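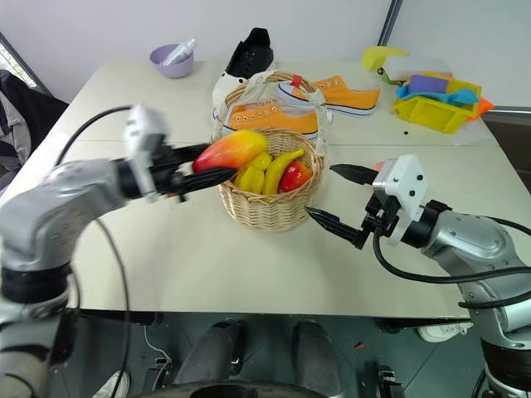

Brurico opens sign-up for fall fruit basket boxes, adds house-clearing bins

For immediate release – September

Brurico, the home goods and grocery shop on Swanepoel, is taking names from this month for its fall basket scheme. Wicker baskets, tall handle, filled with fruit and veg to order. Mangoes, bananas, lemons, red peppers, whatever is good that week. Customers keep the basket or bring it back for a refill.

Sign-up opens at 9 a.m. at the counter. 136 places for the first round. A second round of 107 follows once the first is out the door.

"People kept asking us for the basket and then asking where to put the rest of their stuff," said Refilwe Hendricks, owner of Brurico. "Shoes by the door, sponges under the sink, bottles rolling around. So we did both. Fruit on one side of the shop, bins and bowls on the other."

The second part is new. Tidy Table is a drop-in hour, every afternoon at 4, where anyone can bring in one bag of household odds and ends and sort it out on a big table with help from staff. Cleaning things into one bin. Bottles into a bowl. Shoes paired up and wiped down. Food in the basket, well away from all of it. No charge for the hour. Bins and bowls are for sale if you want to take your sorted things home in them, but a cardboard box does fine too.

A trial over the summer had 167 people through the door. Most common item brought in – single shoes. Second most common, cloths and sponges. Hendricks said a few regulars came for the sorting and stayed for the peppers.

What goes in a basket:

Small – four pieces of fruit, one vegetable. Suits one or two people.
Large – nine pieces of fruit, three vegetables, room on top for bread.
Gift – as the small, with a ribbon or a strip of cloth tied on the handle. Ask for your color when ordering.

Heavy fruit goes in last unless it's soft, in which case last and on top. Bananas along the side. Staff pack every basket by hand on the morning of pickup so please dont ask for it the night before.

Ulline, the weaving workshop two doors down, is supplying the baskets and will repair any handle that comes loose in the first season. Bring it to the Brurico counter, not to the workshop – they have very little room in there. Ulline has set aside up to 570 baskets for the whole season, after which the scheme goes over to paper bags until spring.

Fruit comes in by way of Trader, the wholesale yard behind the station. Substitutions happen. If mangoes are hard or the price jumps, expect pears. A list goes up in the window each morning.

"I'd like people to stop apologizing about the state of thier bag," said Hendricks. "Tip it out, we start with the shoes."

Pickup is from 10 a.m. to noon, at the side entrance. Late pickups held until closing, then the fruit is put back out for sale and the basket kept for you.

Press contact: Refilwe Hendricks, Brurico. Calls mornings only please, or stop by the counter.

ENDS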